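Robot club, week whatever: the cloth chapter

13/08/2025

So I promised myself I'd write these up every week and then I skipped most of June and all of July. Sorry! If you only come here for the sourdough posts, this is a robot one, you can go make a sandwich.

Quick catch-up for anybody new. I signed up for the summer project class at the college up the road, the one they run for people who aren't full-time students, and our group got tidying as its theme. Other groups got pouring and stacking. We got tidying, and I was thrilled, because I am a person who owns a label maker. The project is called Kisow. Don't ask me what it stands for, it doesn't stand for anything, Finn Lindemann typed it into the sign-up form when the name field wouldn't let him leave it blank and by the time we noticed it was on the schedule.

We're four people: me, Finn, and two grad students who are both much better at this than we are and very patient about it. The robot has two arms and we share it with the Grelter group, who are stacking. They get mornings. They also leave the joint speed turned way down when they go, so every single afternoon starts with us wondering why everything is moving like it's underwater. I have put a sticky note on the keyboard. The sticky note has been moved to the monitor. I have put up a second sticky note.

What we're trying to do

The final task, the one we have to show at the end of the class, is clearing a desk. Stuff that's trash goes in one place, stuff that's cloth gets picked up and put down somewhere neat, and the things that belong on a desk get left alone. It sounds so small! I clear my kitchen table every night while talking on the phone. Then you try to get two arms to do it and you find out how many decisions you were making.

We teach it by showing it. One of us drives the arms through the task by hand controls, the computer saves everything the arms did and everything the camera saw, and then we do it again. And again. Our goal is 500 good runs by the end of the class. We were at 40 for what felt like my entire life, because we kept changing our minds about the setup and having to throw out the old runs. If I could go back and tell us one thing it would be to agree on where the desk goes and then stop touching the desk.

Scraps are the worst and I love them

My job for most of last month was the little stuff. We wanted a mess that looked like a mess, small and light and uneven, and we tried a bunch of things at my house first. Dry pasta rolled away. Cotton balls were too easy (also they get everywhere, there's still one behind my couch). Red and orange bits on a dark mat turned out to be really good for us, because the camera can pick them out without any fuss and so can the tired human holding the controls.

The trouble with a pile of bits is that there isn't a right place to grab it. A block has sides. A pile has opinions. You go in from the top and the fingers close and you come up with three pieces, or a whole clump, and the pile you left behind is a new shape, so whatever you learned from the last grab only sort of applies. Finn drives low and flat, like he's sweeping. I go straight down and pinch. We argued about which one to keep for an entire afternoon and in the end the grad students said keep both, the variety's good for it, please stop.

A small confession: I restarted one of my runs four times in a row because I didn't like how my first pinch looked. You aren't supposed to do that. Imperfect runs are fine as long as you recover from them, and apparently the recoveries are some of the most useful parts. I find this very hard to accept, as a person and as the owner of the label maker.

Then there's the cloth

Cloth was supposed to be the easy half. It's one thing! It doesn't scatter! I said this out loud in front of people.

What I hadn't thought about is that a folded cloth has a lot of layers, and which layer you get depends on a tiny difference in height. Too high and you close on air. A hair lower and you lift the top layer, so the cloth comes up like a tent and flops open. Lower than that and the fingertips push into the mat and the arm complains. The grad students call the good height "the pocket." We've spent so much time looking for the pocket.

Here's what's helped so far, in case anyone reading this is trying something similar in their own class:

Come at the cloth from the side where it's bunched. A bunch gives the fingers something to close around, and a flat edge doesn't.

Stop above it before going down. I used to do the whole thing in one swoop because it felt more confident, and my swoops were terrible. Now I hover, look, breathe, and then drop. My good runs went way up.

Park the other arm out of the way. If it's hanging over the desk it blocks the camera, and you don't notice until you play the run back.

Keep the scraps and the cloth apart at the start. We used to put them right up against each other to be realistic and every cloth grab came with garnish.

The layout we've settled on has the bits left of center and the cloth over on the right of the mat, with a lamp, a tissue box and a big paper shopping bag on the desk as things to steer around. The lamp is the one I worry about. I have dreams about the lamp.

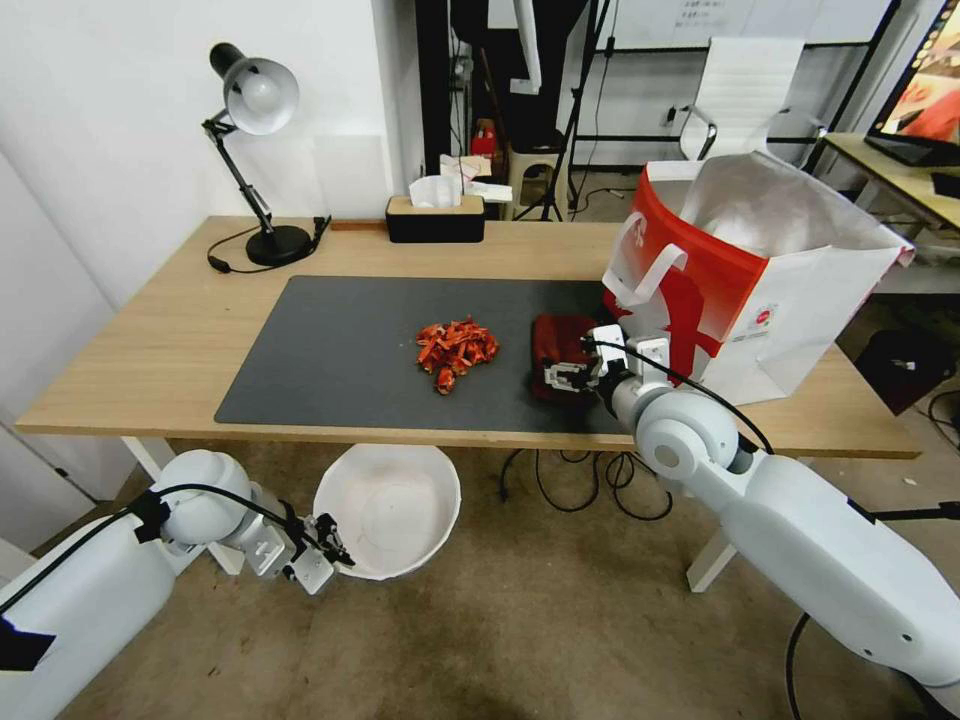
Things that went wrong

The carpet. I'd never thought about carpet before in my life, but anything that falls off that desk lands without a sound, so you can drive a whole run without realizing you've lost a piece. We now look down between runs. I've made it part of the routine, hands off the controls, look down, look at the cables, go again.

The cables, speaking of which! We had one really bad afternoon where the right arm kept stopping partway through a reach and we were certain it was our code. We went through the settings twice. We blamed the Grelter group (sorry, Grelter group). It was a cable that had worked itself tight near the wrist, and the fix took less time than it took Finn to walk back from the vending machine. He'd bought everybody pretzels to apologize for a bug that wasn't his.

The disk. Camera recordings are huge and we filled the whole thing up without checking. I'd been feeling so productive that day, too. There were 1229 files in the folder when we finally opened it, and a lot of them were test clips where somebody pressed record, said "is it going?" and pressed stop. Clearing those out was my punishment, and I'll admit I enjoyed it. Tidying! It's the theme!

And then me. I still mix up left and right when I'm driving from the side of the desk. I've got an L inked on the back of my hand at every session and I've been to the grocery store with it more than once.

Where we are now

We tried letting it go by itself for the first time last week. I'd told everyone I'd be calm. The arm went over to the cloth, paused above it exactly the way I do, and I made a noise that one of the grad students is never going to let me forget. It came down a bit too high and closed on nothing. Then it went back up, and came down again in the same spot, and closed on nothing again, and it would've kept doing that until dinner if we'd let it. But it paused! It learned my pause!

The grad students think we need more runs where the first grab misses and the second one works, so it has some idea of what to do after a miss. That means missing on purpose, which Finn is great at and I'm not. My misses keep accidentally turning into grabs. Two months ago I'd have paid money for that problem.

We also need to move things around more. It's gotten comfortable with the cloth in one spot, and if you slide it over even a little it heads for where the cloth used to be. So this coming week is going to be a lot of shuffling. Cloth turned sideways, cloth folded the other way, pile a little closer, pile a little farther. I've made a chart. I color coded it.

The class demo is a shared one with the Trindade people from the evening section, and we get one table and one turn each. If we get to 500 runs before then I'm bringing cake. One of the grad students asked if we'd go for 700 if there were two cakes, and I'm thinking about it, because I do like making the lemon one.

If you've done any of this cloth stuff yourself and found a trick for that top layer problem, please leave it in the comments. My aunt has already suggested starch. We tried the starch. It made the cloth beautiful and taught us nothing, and I've since done all my napkins.

Next post will probably be the zucchini bread, I've got four of them on the counter and they're getting bigger while I look at them.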